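Speaker notes: Datum handling in the Enik coordinate library
Taras Onyshchenko, March 25, 2025

Slot is short. Skip the history slides if the previous talk runs over.

Slide 1. Title
Give name, give the library version. Mention that the slides are on the Enik docs site under Talks. Questions at the end, except on slide 4, where it is easier to take them as they come.

Slide 2. What the library takes and returns
Input is a list of positions plus a reference system. Output is the same list in another reference system. A reference system is a datum, an ellipsoid, a prime meridian and, if the data is projected, a projection with its parameters. If any of these is missing, the call returns unevaluated with a message. Older versions filled in WGS 84 without saying so. Point out that this was changed in December and that scripts relying on the old default will now stop.

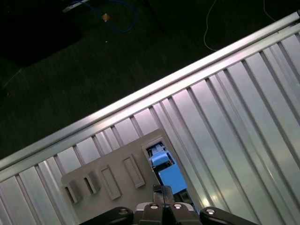

The option to restore the old behavior is AssumeDatum. It takes a datum name or None. It applies per call. There is no global setting and none is planned.

Slide 3. Test data
Two sets. The Clumden set has 733 control points, all with surveyed coordinates in both the local datum and the modern one. The Lostton set has 1,505 points and is less even: good coverage along the coast, thin inland. Both sets use meters for projected coordinates and decimal degrees for geographic ones. Heights are ellipsoidal. Say this twice, people always ask.

Slide 4. Three ways to shift a datum
Three-parameter: translation of the origin only. Fast, and fine for small-scale maps.
Seven-parameter: translation, rotation, scale. Warn about the sign of the rotations. Position vector and coordinate frame conventions differ by sign, and published tables do not always state which one they use. The library requires the Convention option for this method.
Grid-based: shifts interpolated from a file. Points outside the grid return Missing, and the library does not fall back to another method on its own.
Pause here for questions.

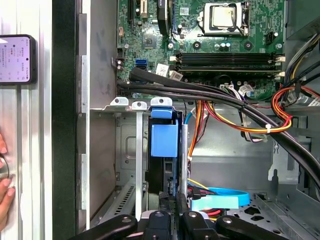 Slide 5. Round-trip error
Forward, then inverse, then compare with the input. The plot shows the Clumden set only. The three-parameter and seven-parameter methods close to the limit of machine precision. The grid method does not, as its inverse is iterative. Default limit is 9 iterations, set with MaxIterations. Setting it to 100 costs time and changes nothing on this set. A small round-trip error says nothing about accuracy against the survey; that is slide 6.

Slide 6. Accuracy against survey
Use the Xu residual plot, arrows scaled up. Note the cluster in the northeast of the Lostton set, where all arrows point the same way. The likely cause is an old local adjustment that the grid file does not include. Not confirmed. Do not give a figure for it.

Slide 7. Open items
Time-dependent systems: epoch is stored but not used in the transformation yet.
Vertical datums: read only.
Property names for ellipsoids will change in the next release. The old names will keep working for one version and print a message.

Leave slide 7 up during questions.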